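Parallel gripper or suction cup for picking a plate from a table in simulation?

Posted in Simulation & Grasping

Darkar
I am comparing two grippers on the same arm before we decide which one to buy, and I do all of the tests in simulation first. One is a normal parallel gripper with two flat fingers, the other one is a single suction cup. The arm, the controller and the start position stay the same for both.

With small objects the fingers are clearly better. My problem is plates. I ran 233 episodes with each gripper, and with the fingers most of the failures are on flat tableware. The fingers come down over the rim, touch the table, and then the controller stops on the force limit. The suction cup has almost no trouble with plates, but it cannot hold anything thin or with legs. Is there a setting I miss, or is it just the wrong tool? I would prefer not to buy 2 grippers. My camera is on the wrist and looks along the fingers, if this is important.

Jernard
Suction. Plates are smooth, so it is easy. We changed to suction last year and never went back.

Siriwan
I would be careful with the answer before me. In many simulators the suction cup is only a rule: if the cup is near to a surface, the object is attached. It does not check for leaks. So you compare a gripper with real contacts against a gripper which is a bit of magic. Look first at how your cup is modeled, and put a limit on the angle and on the pulling force. When I did this my suction results went down a lot -- they were still good for plates, but no more perfect.

For the fingers, please do not grasp the plate from straight above. Tilt the wrist 29 degrees or so, and let one finger go under the raised rim and the other one come over it. If the rim is too low for this, push the plate until a part of it is over the table edge and take it from there. This costs time but it works with cheap fingers.

The wrist camera is important too. When the gripper is low and in front of the table edge, the fingers take the bottom of the view and the plate is far up in it, so your detector may get only a part of the rim.

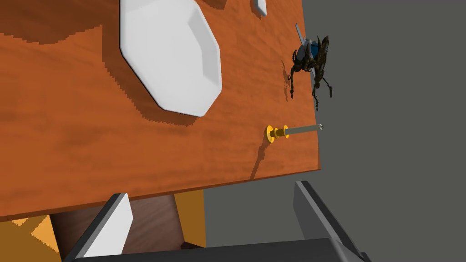 I had the same trouble, and for me it helped to add one more look from higher up before the approach, and to keep the plate position from that look. Also train with partly hidden plates, if you train anything. My set has 3,000 renders and it was enough for tableware.

Darkar
Thank you, I checked and my cup really has no angle limit. I will repeat the test with a limit and with the tilted wrist.

Homach
Check also the finger thickness in your model. Mine was thicker than on the real gripper, and after I corrected it the fingers could go under the rim of most plates. The force limit I did not need to change.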